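Tire talk, shop night, June 18, 2025
Slides are numbered loosely. Skip ahead if they look bored.

**Opening**

Ask who bought new tires this year. Ask who bought them for the compound. Wait. Then ask who can tell me what the compound is. I can't, and I sell them.

Say up front: I am not against good rubber. I am against paying for a word on a hang tag.

**Slide 2: what the claims say**

- "Rolls faster." Than what? Usually the same brand's tire from last year.
- "More grip in all conditions." Read that one out slowly.
- "Longer life." No miles given. There never are.

Bondari prints a rolling chart on the box with no units on the side. Hold up the box if I remember to bring it.
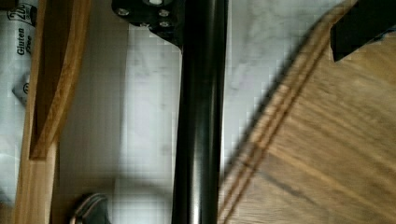 *Marble countertop, black rod, bolted bracket.*

**Slide 3: the hill test**

Five riders, same gravel hill at Rurnis, coasting from the gate to the bridge. Each rider did the run on the Bondari and on the Pascual. The Pascual costs a lot less.

The gap between tires was smaller than the gap between two runs by the same rider on the same tire. Say that twice, people miss it the first time.

Admit the holes before someone else does: wind, body position, one hill, one afternoon. It doesn't prove the tires are equal. It does mean I couldn't find the difference I was told to expect, and I was looking for it.

**Slide 4: pressure**

Same hill, same tire, 5 psi lower. Everybody felt that one. Half of them thought I'd swapped the tire.

Most floor pump gauges are lousy down low. Pass the cheap digital gauge along the front row. If they buy one thing after tonight, I'd like it to be that, and no, we don't have it on sale.

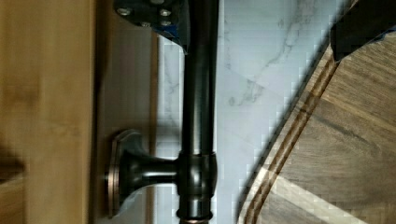 *Metal pipe and its mounting plate, four bolts.*

**Slide 5: wear**

Brakent says its new casing is good for more miles. I put 500 on a rear and the center knobs are rounded off, same as the last one. One tire, one heavy rider, lots of pavement getting to the trail. Take it for what it is.

Someone will bring up sealant here. Park it for questions or we'll be here until ten.
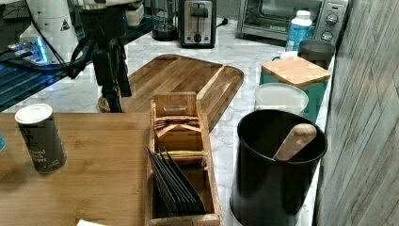 Back to money. A good tire at the right pressure beats a great one pumped up hard, and I'd bet on that with most of the bikes parked outside. Check the width your frame will clear before you look at tread. Then look at tread for the dirt you ride, which around Rurnis is loose over hard for most of June.

**If asked**

- Tubeless worth it? For thorns, yes. For speed, show me.
- Do the magazine tests count? Drum tests do tell you something. They're run on a drum.
- What do I ride? Pascual front, whatever was in the take-off bin on the rear.

Leave 10 minutes for questions. Get the gauge back.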